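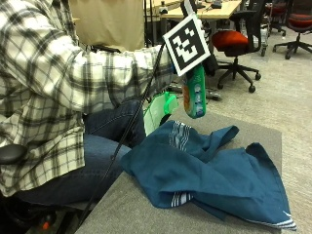
How do we find out which gripper works best?

A gripper is the part of a robot that does the job of a hand. Some grippers have two hard jaws. Others have soft pads that bend around whatever they are holding. At the Bramwell Centre, pupils may learn how the two kinds are compared.

A fair test

Before a test begins, the team chooses the objects. Each gripper must lift the same objects from the same place. If one gripper were given a bottle and the other a feather, the results could not be compared. Every attempt is written down, including those in which the object is dropped. Last September the team recorded 1495 attempts with two grippers, called Lallov and Grarkemel.

What the camera sees
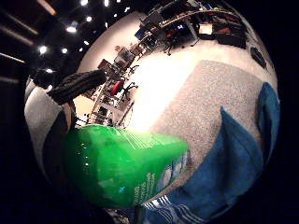 A camera on a gripper has to look at two things at once: the object close by and the space around it. A wide lens helps with this, although it makes straight lines look bent. The green package is large and near, while the desks and monitors at the far side of the room look small, and the shelves seem to lean. A computer can be taught to allow for this bending when it works out where things are.

Shiny objects are harder. Light bounces off them and leaves pale patches, which may confuse a computer that is searching for an edge. Yolanda Requena, who leads the tests, asks her team to include both shiny and dull objects.

Words to know

Jaws: the parts of a gripper that close on an object.
Lens: the curved piece of glass or plastic through which a camera sees.
Attempt: one try at picking something up.

Pupils aged 7 and over may try a hand-held gripper in the Prerkovov Room. An adult must be present.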